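The Slowest Person in Briststead

My training plan for the Pivgate 11 said "easy jog, flat route" on day one. I live halfway up a hill. So that was a great start, wasn't it?

I should back up. The Pivgate 11 is an 11-mile trail race that starts in the parking lot behind the Briststead fire station, goes up through the woods to the old quarry and comes back along the creek. I've lived near the course for years and I'd always watched it from a lawn chair with an iced coffee. Then in May, after a long winter of couch and cheese, I signed up. It was late, I was feeling brave, and the entry fee was going up at midnight. (They know what they're doing with those deadlines.)

My first run lasted one song. It was a long song, in my defense! I walked home with my hands on my hips, past the same man watering the same roses, and he gave me the kind of wave you give an ambulance. But I went out again two days later, and I made it through two songs, and then I sort of got hooked.

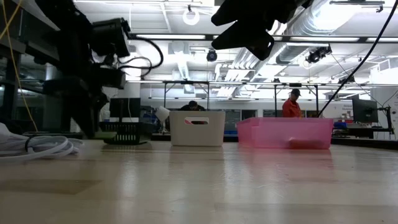

Shoes were the next thing. I'd been running in a pair I bought for painting the hallway, and my toenails were starting to file complaints. The people at Trida, the little running store by the bridge, put me on a treadmill, looked at my feet for a while, and sent me out in something bright orange with a sole like a marshmallow. I loved them right away. I also bought a watch, a belt with bottles, and special socks, and every one of those came with something to plug in or wash separately. I now have a charging cable for the watch, one for the headphones and one for the headlamp, and if you've ever had a white cable lying in a coil on the table, you know mine, I've just got more of them and they're all in a knot. Not one fits anything else. I've missed two runs looking for the right one.

The good part of all this was the group. Trida has a free run on weeknights, and I hung around outside the door for a good ten minutes before I went in, convinced they'd all be whippets. Some of them are. But there's a back-of-the-pack crew too, and we talk the entire way, about knees and dogs and what we're having for dinner. We finish when we finish. One night we got so deep into a conversation about lasagna that we missed the turn and did an extra mile, and I only noticed when we came out by the cemetery.

Then came the hills. The climb to the quarry is called Kolev, and it goes up in three parts, each one pretending to be the last. I tried it for the first time in early summer and had to sit down on a log. I tried it again the next week and made it to a different log. Progress! By the fourth try I'd worked out that tiny steps and looking at my shoes got me a lot further than charging at it, and I came over the top grinning like a fool, with a bug in my teeth.
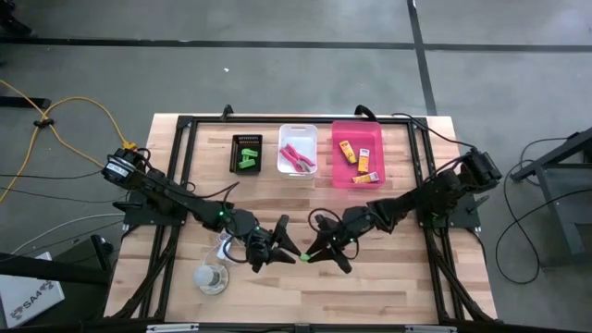
The author of "The Slowest Person in Briststead" writes our monthly column on getting moving
July 28, 2022

Race morning was foggy and I'd been awake since before the birds. There were roughly 100 of us in that parking lot, all pinning and re-pinning our numbers and standing in line for the same 3 porta-potties. I ate half a banana and regretted it. Then a horn went off and everybody ran, and I ran too, way too fast, like I'd never read a single word about pacing in my life.

Kolev sorted me out. I walked the second part with a woman in a tutu who was doing the race for her 50th birthday, and we shared a bag of sour gummies at the top. After that it's all downhill to the creek, and oh, that downhill. I whooped. I think I may have had my arms out like an airplane. My feet were soaked from the crossing and I didn't care one bit.

I wasn't last, by the way. I was close! My lawn chair spot was taken by a family with a cowbell, and they rang it at me so hard that I sprinted, or did what I call sprinting, right through the finish and into a folding table of orange slices. Next year's entry opens in the winter and I've already got the reminder set on my watch, if I can find the cable.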